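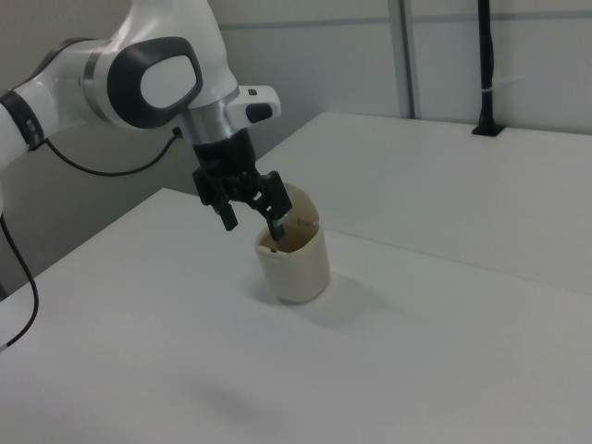 Can students with no background in robotics collect manipulation data good enough to train a grasping policy?
Within one semester they can, provided the recording protocol is fixed in advance and weak episodes are discarded early.

3.2 Course setting and data collection

The data used in this paper were recorded by students in the project course at Drandosham, taught by Baiba Hunt and Ona Šimkus. Students worked in teams of 3. Each team was given a task family, a block of robot time and a shared log. Sessions began in September and ran on Friday afternoons. The course carried no robotics prerequisite, though most students had taken one programming class.

Teams recorded through Telix, the course's logging tool, which stores joint positions, gripper state and camera streams under a common clock. Paulauskas, the controller written by an earlier class, limits joint speed and stops the arm when the measured torque passes a set threshold. We kept its default settings for all tasks. Changing them between teams would have made the episodes hard to compare.

An episode starts with the arm in its home pose and ends when the operator presses the stop key or when 30 seconds have passed. Operators marked each episode as a success, a failure or an abort. A second team member checked the mark against the video before upload. Where the two disagreed, the episode was kept but left out of training.

Figure 2. Tabletop with a single lidded container, seen from the head camera.
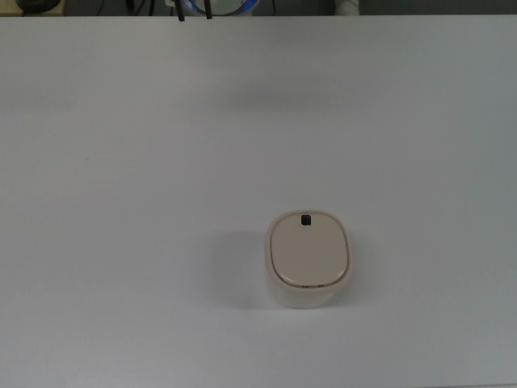

Object placement followed a written list generated before each session. The list gave a position and a rotation for each trial, and the operator set the object by hand. Placement error was not measured — a limit we return to in Section 5. Teams were asked to leave the lighting alone during a session, and to note in the log any change between sessions.

The target was 3,000 episodes across all teams. After upload, Imo, a short filtering script, removed episodes with dropped frames, missing gripper readings or a start pose outside tolerance. This step rejected 805 episodes. Most of the rejects came from the first weeks, when several teams started recording before the arm had settled at home. We added a check to Telix that blocks recording until joint velocity is near zero, and this type of fault did not occur again.

Student logs were kept with the episodes. They are uneven in detail, but they proved useful in tracing two calibration errors that the filter had missed. Both errors were corrected in the stored camera parameters, and the affected episodes were processed again before the training split was made.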